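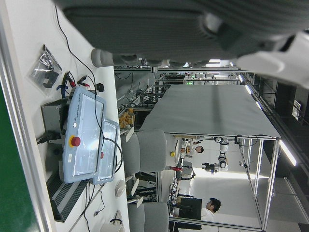

What is a bench conveyor?
A bench conveyor is a short belt conveyor made to stand on a table or worktop. It carries small, light articles from one end of the bench to the other, and is found in workshops, teaching laboratories, packing rooms and trial kitchens.

Bench conveyor

A bench conveyor (also table conveyor or, in older catalogues, counter belt) consists of an endless belt stretched between two end rollers and supported along its length by a flat bed. One roller is driven by an electric motor; the other, called the tail roller, turns freely and is used to set the tension. The term is applied to units that can be lifted by two people and set down on ordinary furniture. Larger conveyors with legs of their own are treated separately under floor conveyors.

Description

The usual bench conveyor is long in proportion to its width. The Buvik pattern, on which a number of later makes were modelled, has a bed length of 2000 mm, and many workbenches were afterwards sold in lengths to suit it. Shorter types are used where the belt must share its table with trays, scales or hand tools.

The belt is commonly a woven fabric faced with plastic. Green is the traditional colour, followed by white in food rooms and black in warehouses. A smooth facing is easily wiped, but it reflects ceiling lights and shows scuffs. Matt and textured facings hide marks better and give a firmer hold on cups, cartons and other articles with a small base.

Side rails run along both edges of the bed. They stiffen the structure and provide a place to fix guides, stops and lamps. Aluminium is the common material. On some models the rail nearest the user is wider and contains a slot into which fittings can be slid without drilling.

The drive is placed beneath one end of the bed, inside it, or at the side. Drives fitted at the side make the unit wider but leave the space under the belt free. The cables are led away from the moving parts and tied back.

The room and its furniture

Bench conveyors are seldom installed alone. The typical arrangement provides a main table for the belt, a second surface for papers and controls, and seating for the persons on duty. White or pale grey worktops are preferred, as small parts are readily seen against them. Test leads, spare connectors and bagged components are best kept on the second surface.

Open framing of extruded aluminium is widely used around the work area. It can be taken apart with hand tools and altered when a task changes. In the layout recommended in the Clunetti handbook, the framing is set against the middle of the room, with desks on the near side and storage shelving beyond it. Chairs on castors are discouraged beside a running belt, and fixed bases are advised.
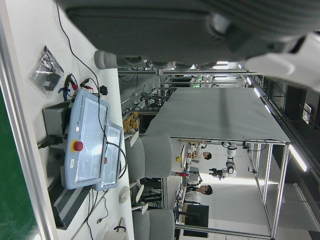
Grey table and upholstered chairs beside an aluminium-framed work area, with alligator-clip leads on the white desk.

Lighting is generally by ceiling fittings. Where the belt has a glossy facing, fittings placed directly overhead produce bright patches on the surface, and articles standing in them may be hard to make out. The handbook suggests that the table be turned or the lamps be fitted with diffusers. A lamp fixed low on the side rail is a cheaper remedy, though it throws long shadows.

Articles carried

The bench conveyor is suited to light goods with a flat base. Drinking cups, jars, small boxes, moulded parts and folded textiles are all carried on such belts. Round articles that roll require a cleated belt or a shallow carrier.

Plastic tumblers are a common trial article. They are cheap, do not break when dropped and can be bought in several colours. Their tapered shape makes them a fair test of a belt's steadiness: a tumbler standing on its base is easily upset by a jerk at starting, and one lying on its side will swing round in an arc if pushed. Standard practice at the Arsenault training workshop is to run the belt for 15 minutes with one tumbler before any other goods are placed on it.

Articles leaving the belt are received in a tray or bin. An open rectangular tray with slightly flared walls is the most widely used form. It is placed behind the belt or at the delivery end, and its colour is chosen to differ from both the worktop and the goods.
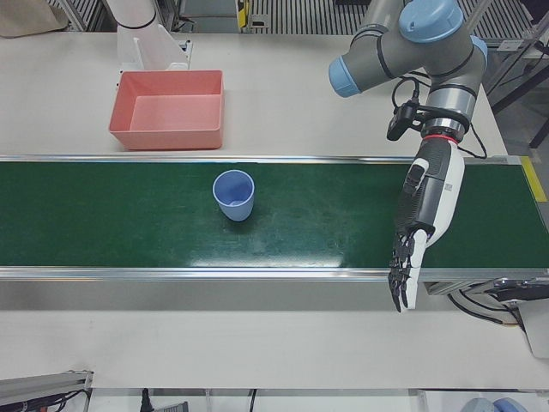 Setting up

The worktop is first cleared and checked with a spirit level. The conveyor is then set down with its long rails parallel to the edge of the table, and the feet are adjusted until the bed is level in both directions. A belt on a sloping bed tends to wander to one side and wear against the rail.

Tension is set at the tail roller. Both adjusting screws are turned by equal amounts – a quarter turn at a time – and the belt is run between adjustments. It is sufficiently tight when it no longer slips on the drive roller under its normal load. Overtightening shortens the life of the bearings.

The ends of the bed, where belt and roller meet, are the chief danger to fingers and loose clothing. Guards should be in place before the unit is connected. Many workshops mark the ends with yellow tape as a further reminder.

Care and cleaning

Belts are wiped with a damp cloth and mild soap, and dried before use. Solvents harden the facing and should be avoided. Light scuffs do not affect performance. Cuts and lifted edges do, and a belt showing either should be replaced.

The seam between belt and side rail collects dust and fibres and is cleaned with a soft brush while the unit is disconnected. Trays are emptied and washed separately. The Skernell maintenance card, still supplied with some units, calls for an inspection of the belt joint every 14 days and an entry in the log kept with the conveyor. 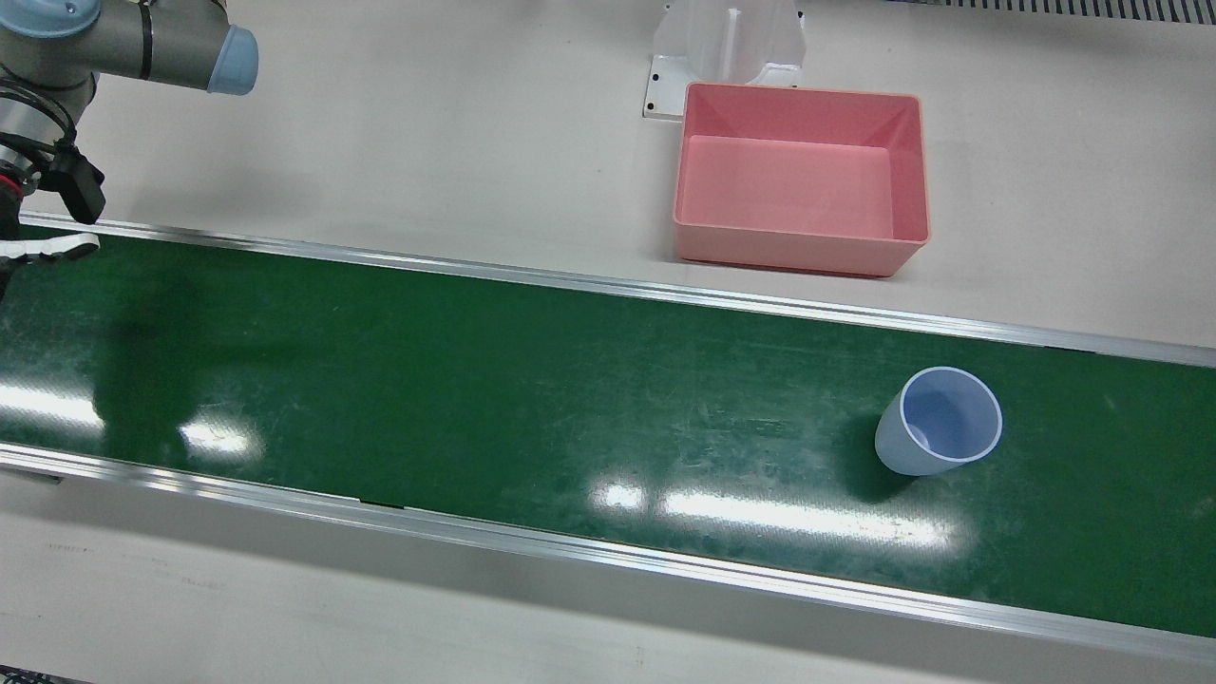 Variants

Reversible bench conveyors run in either direction and are used where goods must be returned to the starting point. Twin-belt types carry 2 narrow belts side by side, with a gap between them for articles with a projecting base. Backlit types have a translucent belt over a lamp and are used for inspection.

Hand-cranked models were once common in schools. They remain in use for demonstrations, where the speed can be varied at will and the working of the rollers is easily followed.

See also
Floor conveyor
Roller table
Workbench
Parts tray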